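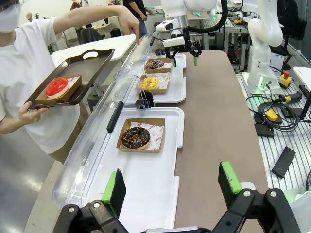 Fumis Donut Counter to Open at Cirkgate in May

FOR IMMEDIATE RELEASE

Print this page | E-mail this page

CIRKGATE — Fumis, the small bakery that has been frying ring donuts for its neighbors for the better part of a generation, is delighted to announce that it will open a donut counter inside the Cirkgate market hall this May. Shoppers who have been asking us for a place to stop for something sweet on that side of town (and there have been a good many of you, bless you all) will soon be able to pick out a donut at one long brown table, have it handed over in its own open box, and carry it off to a seat by the windows.

The counter will start with a short menu. There is a chocolate-glazed ring scattered with small golden-orange crumbs, a yellow-frosted ring flecked with white, a dark ring with a pink and whitish topping, and a glossy red-frosted one that has been the subject of a great deal of friendly argument in our kitchen over just how red a donut ought to be. Each sits in a cardboard box with a printed paper liner, so it can be lifted and passed along without anybody having to touch the frosting.

"We wanted people to be able to see what they were getting before they made up their minds," said a spokesperson for Fumis. "At our old shop everything was in a case behind the register, and you had to point and squint and hope we'd picked up the right one. At Cirkgate the donuts are set out on white trays with clear covers that tip back by a handle, and you can stand there and take your time. Some of our regulars take quite a lot of time, and that's fine with us."

The trays and covers came out of several months of trying things at the back of the bakery. Early on, Fumis tested tall glass domes, which looked lovely and were a nuisance to lift with one hand while holding a serving tray in the other. The curved covers stay with the tray when they are opened, and they leave the server an arm free. Orders go out on dark brown trays with raised edges and a cut-out handle, a style the bakery has come to like very much for carrying a box or two across a busy hall on a market morning.

Fumis will fry in its own kitchen on McPhee Street and bring the donuts over in batches through the day, beginning at 7 a.m. The bakery expects to make up to 800 donuts on a busy market day, split between McPhee Street and the new counter, and it will hold some back for the afternoon so that folks coming by after school or after work still have something to choose from. The counter will close at 3 p.m. for the first few weeks while everyone finds their feet, and the hours may well grow from there.

Seating for 29 has been set aside near the counter, shared with the coffee stand next door. Visitors are welcome to bring a cup over, spread out a newspaper and stay as long as they please. Boxes and liners can be dropped in the bins at either end of the seating area.

On opening morning, the first 50 people in line will receive a ring donut of their choice with our compliments — and yes, the red one is included. Special orders for birthdays, office mornings and school events can be placed in person at the counter or at McPhee Street, and we ask for two days' notice on anything over two dozen. Please tell us about any allergies when you order. All of our donuts are made in a kitchen that handles wheat, milk, eggs and nuts.

About Fumis

Fumis is a family-run bakery making donuts, buns and sheet cakes. Its kitchen and original shop are on McPhee Street, and both will keep their usual hours after the Cirkgate counter opens.

Media contact: Fumis press desk, McPhee Street shop. Tasting visits for local press can be arranged before opening.

Print this page | E-mail this page

Related releases

Cirkgate Market Hall Extends Morning Hours for Spring
Fotomness to Hang Neighborhood Photo Show in Cirkgate Seating Area
Fumis Brings Back Its Sugared Bun for the Cold Months
McPhee Street Shops Plan Summer Sidewalk Day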